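Let the Student Robots Do Boring Work

By Gleice Camargo

Every March our school's robotics club has to decide what it will enter in the regional show, and every March the same argument comes up. Half the members want something that looks good on a stage. The other half want to keep working on the kitchen table project. I have advised the club for 10 years, and I am on the side of the kitchen table.

The task is easy to describe. Two arms share one table and set out what a person would need to make a cold drink with citrus. Pick up the mandarin. Bring the plate closer. Leave the cutting board where it is.
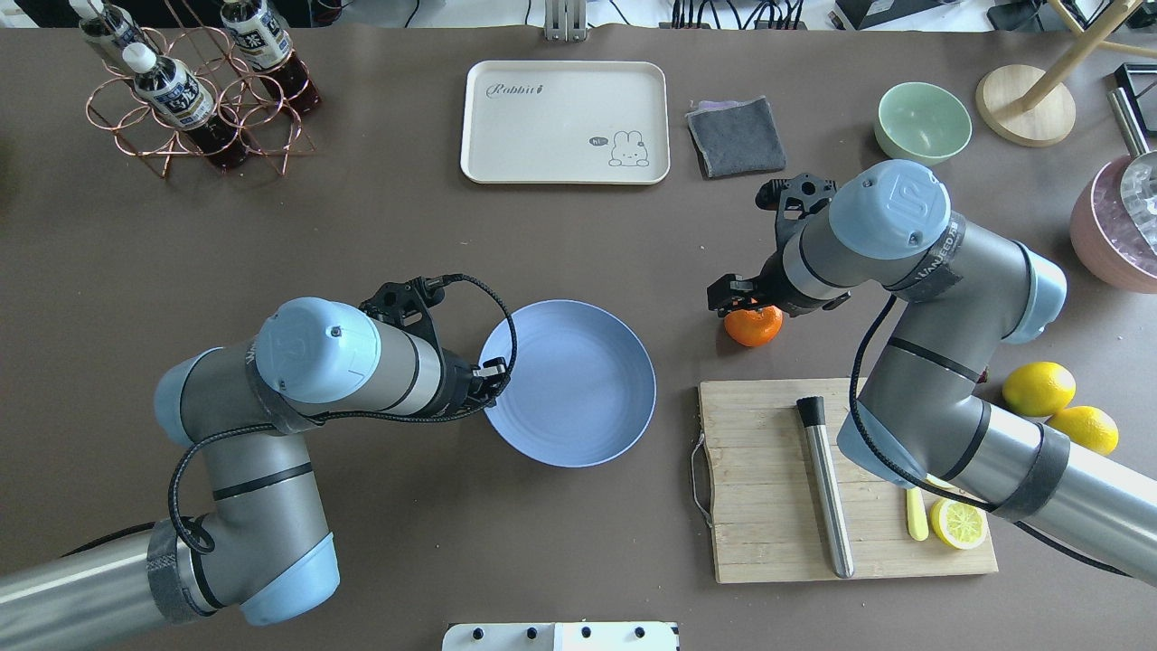 Parents who visit often ask when the exciting part starts. I understand the question. Last year's winner, a team sponsored by Brundano, had a robot that threw foam balls into a hoop, and people cheered. It did one thing, with one kind of ball, from one marked spot on the floor.

Our students have recorded 1,654 attempts so far. Busisiwe Kekana keeps the log, and she writes down the failures in as much detail as the rest. Fruit rolls. A plate with a wide rim needs a different approach from a bowl. Reda Alaoui spent most of a month on the bottle rack alone — thin shiny rods are hard for the software to place, and a gripper that is slightly off will catch on one of them.
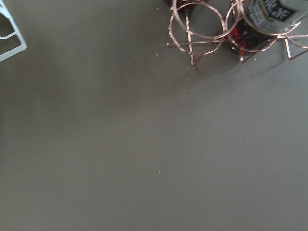
The copper wire rack from the kitchen table project, seen from the gripper.

Pieter Makhubela, who coaches the club at Floritz, thinks I am asking too much patience of teenagers. He says a team needs a win to hold its members, and he has a point. We lost 2 good programmers last year to his side of town. But the ones who stayed can read an error log, and they can tell you why a change helped. I would take that over a trophy.

What I would ask of the organizers is modest. Add a category for ordinary household tasks, score it over many tries, and publish the misses along with the hits. Yolandi Modise has already drafted rules for one, and it would cost less than $1,000 to run. The draft is with the show office now, and clubs that want to comment should write to them before the entry forms go out.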